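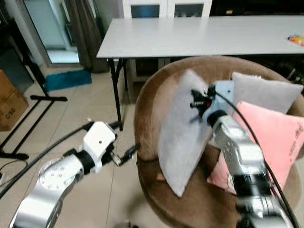
4. Placing the Sidimance sensor and base unit

The Sidimance room air monitor has two parts: a base unit, which stays connected to power, and a wireless sensor, which measures temperature, relative humidity and carbon dioxide. Readings are most useful when the sensor sits at the height at which people breathe while seated. In a sitting room, use the main seat as the reference point, for instance a round upholstered armchair like the brown one shown, and choose a shelf or wall position level with the head of a person sitting in it. Do not place the sensor on the seat or behind a cushion. Upholstery restricts air flow to the intake slots and holds moisture, and humidity readings will be too high.

4.1 Before you start

Check that the base unit firmware is version 12 or later. The version is shown under Settings > About. Earlier versions do not support the two-point calibration in section 4.4.

You will need the wall bracket, the two screws supplied with it, a pencil and a Phillips screwdriver. For plasterboard, use Lunari hollow-wall anchors or an equivalent type. Anchors are not supplied.

4.2 Mounting the sensor

1. Hold the bracket against the wall with the arrow pointing up. Mark both screw holes.

2. Drill the holes and insert the anchors if required.

3. Fasten the bracket. Tighten the screws by hand only. The bracket must lie flat; a twisted bracket prevents the sensor from latching.

4. Remove the battery tab from the rear of the sensor. The status light blinks green for 20 seconds.

5. Slide the sensor down onto the bracket until it clicks.

CAUTION: Do not drill above or below a wall outlet or light switch. Concealed wiring usually runs vertically from these points.

NOTE: Outside walls are colder than inside walls in winter. A sensor mounted on an outside wall can read low by one or two degrees. Use an inside wall where possible.

Keep the sensor clear of radiators, supply vents, direct sunlight and windows that are opened often. A television or amplifier directly below the sensor has the same effect as a small heater.

4.3 Pairing

1. Connect the base unit to power and wait for the display to show READY.

2. Press and hold the PAIR button until the display shows SEARCH.

3. Press the recessed button on the underside of the sensor once, using a paper clip.

4. Enter the installer code 3482 when prompted. The code can be changed later under Settings > Access.

5. Wait for the display to show LINKED, then press OK.

If the display shows NO SENSOR, move the base unit closer and repeat from step 2. Foil-backed insulation, mirrors and metal shelving reduce the radio range. If pairing fails three times, remove the sensor battery for one minute before trying again.

Sensors from the older Gostia series can be paired with the same base unit, but report temperature and humidity only. The carbon dioxide field stays blank for these sensors. This is not a fault.

4.4 Calibration

The carbon dioxide cell is calibrated at the factory. It must be calibrated again after transport and once a year after that. Allow the sensor to run for 12 hours before the first calibration.

1. Take the sensor outdoors to a sheltered place, away from traffic and exhaust vents.

2. Select Calibrate > Outdoor point on the base unit. The command is stored and sent when the sensor next reports.

3. Leave the sensor in place for 20 minutes. Do not stand over it. Exhaled air will spoil the result.

4. Return the sensor to its bracket and select Calibrate > Indoor point.

5. Leave the room and close the door until the display shows DONE.

NOTE: Do not calibrate in rain or fog. Condensation on the cell causes error E7. If E7 appears, let the sensor dry indoors overnight and start again.

4.5 Setting the alert level

The default alert level is 1,000 ppm. It can be changed in steps of 50 ppm. Levels below 500 ppm cannot be selected, as outdoor air alone can come close to this value in built-up areas.

The alert clears when the reading has stayed under the set level for five minutes. Opening a window briefly may silence the alert without clearing it; the amber light stays on in this case.

4.6 Care

Wipe the housing with a dry cloth. Do not use sprays, solvents or furniture polish near the intake slots. Replacement dust screens are available from Grewal under the spare parts list in section 9. Replace the screen when it is visibly gray, or at the annual calibration.

Section last revised 19th August

12 comments
20 shares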